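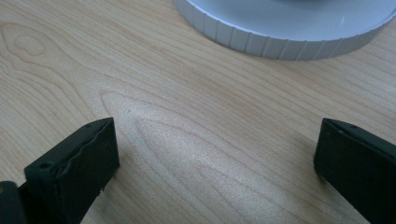 Sigita Paju thinks the success rate is the wrong number to be arguing over, and that anyone who has tried to get a policy to close two fingers on a round lid already knows it. Her comment came in under my last post and I've been chewing on it since. She's right. Mostly right. Let me get this down before I have to go.

Quick recap for people who skipped the last one. The Gutis paper trains on 4,000 demonstrations collected with a hand-held gripper, no robot in the loop, camera riding along on the tool. Then the policy goes onto an arm and picks up stuff. Headline result, 82 percent. Everybody quoted the 82. I quoted the 82.

What I didn't quote is the breakdown in the appendix. Boxes, great. Bottles, fine. Low wide round things with a ridged side, 48. That's a coin toss with extra steps, and lids and jars and tubs are half of what's on a kitchen table. So the average is hiding the part I care about.

Why so low? The authors say depth. I don't buy it, or not all of it. Seen from the wrist, a wide white lid on a pale table is a curve and a bit of shadow. Person holding the tool doesn't care, they've got two good eyes and they can see past their own hand. They come in from wherever. The policy only gets what the camera got. If the lid is half out of view at the moment you commit, the human knew where the rest of it was and the data doesn't say.

That's my actual opinion here, and it's kind of a boring one. The trouble is the approach. The grasp gets all the attention, but the second or two before contact is where the demonstrator uses information the model never sees. More demos of the same kind wont fix it. You'd just be collecting more of the missing piece.

The Ikitel people ran something close to this last December and I wish more folks had read it. They threw out every demo where the object wasn't fully in view at some point in the approach. Left them with 273 for the round stuff. Tiny. And it beat the full set on the round stuff! Not by a mile, and one lab, one table, one kind of light. Still. Fewer demos, better result, and the only thing that changed was what the camera got to see on the way in.

Now the counter, which Sigita also makes. Filter like that and you teach people to demonstrate in a weird stiff way, looking for the camera's benefit. Back up, show the object, go in. You lose the natural motion, which was the whole selling point of a hand-held tool in the first place. Fair. I'd take the stiff motion. A slow robot that gets the lid is worth more to me than a graceful one that pushes it across the table.

Or give the policy some memory. Hunt tried it in Mavville with a longer history window and I'm told it helped, but there's no writeup yet so I'm not leaning on it.

What I'd like from the next paper, any paper: report by shape. Report how much of the object was in view when the fingers started moving. It's a column in a table, the footage is already sitting on somebody's drive. And put the bad row on page one insted of page nineteen.

Comments are open, Sigita can have the first one. I'll post the Ikitel numbers side by side with the Gutis ones when I get a minute, probably after the move.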